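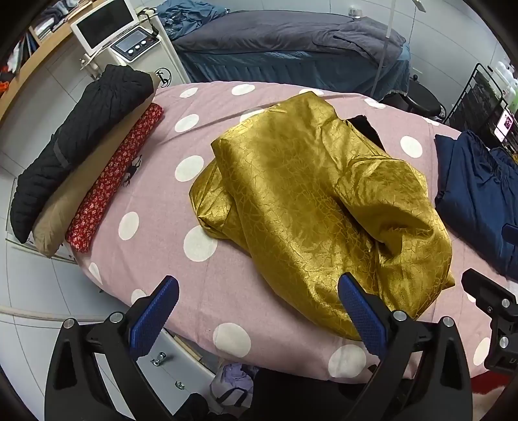 Community > Robots & Automation > Rules and Good Practice

We use cookies to remember your login and keep the forum running. By staying on this page you agree to our cookie policy.

House rules for recording folding demos in a working salon?

Margaux Lemaire
Apr 7, 2023

Hi all! I'm writing the one-page rules for our hand-held gripper sessions and I've gotten stuck on two things. We record garment folding on a treatment bed in a beauty salon, after closing, with the folded stuff lined up along one side of the sheet and the piece we're working on in the middle. The project is called Veltetti and we have 133 recordings so far.

First thing: how much of the room do you clear? There's a second bed behind ours, plus a cabinet with a monitor and knobs, a stool and a rack of bottles. My boss says leave it all, a real room is the whole point. I sort of agree, but there's a card on the rack with what looks like a QR code, and I have no idea if that counts as something we should cover.

Second thing is shiny fabric. We have a golden-yellow piece with a satiny sheen, and one person always tugs it flat by hand before starting while another just goes at it from a heap. Should the rules pick one? I'd love to see wording people really use – mine sounds like a parking ticket.

Besnard

Cover the code. We treat any code like a name tag: cover it or turn it around before the first take, even if you're pretty sure it's only a price list. Same for appointment books, mail, and screens that are switched on. A dark screen we leave alone. Everything else stays put, but get the salon owner to agree to that in writing, and list which rooms and which hours. We had a verbal okay once and lost 5 days of work when the owner changed her mind.

On the satin, don't pick one. Allow both starts and make people log which one they used. Our line reads: "Start flat or start heaped, write it down, and no hands on the garment once recording begins." That last part matters way more than the first. Also put in something about zippers and hooks, and check the finger pads between garments – we stop and swap them if there's a nick, since a rough pad will snag anything silky.

Plelar

We just clear everything, takes 2 minutes

Drarkgate

I'd go easy on the clearing. We ended up with 2,335 takes on bare tables and then had to go back out and record in normal rooms anyway, so I'm with your boss. I'd add a rule about the floor though (bags and cables out of the walking path), and one about whose clothes you use. Ours says staff garments only, never anything a client left behind. Happy to send you our sheet if you message me, it's ugly but it's short.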